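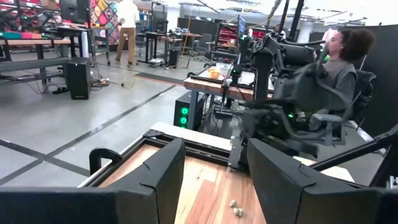
Weekly check, twin-arm cell, Umska bench. August 20, 2021, I. Nolte. Gripper fingers: faces ok, no chips. Green light on at the lower joint of the second arm, good. Two pebbly bits on the board by the right finger, clear before homing pls.

E-stop: pass, both sides
Wrist bolts: one slack, retorqued. Recheck at 11 hrs
Cables: leads on floor near speaker need tying back, trip hazzard
Hours run: 2,973
Board clamp: ok
Spare finger pads: 4 left, order more form Pallach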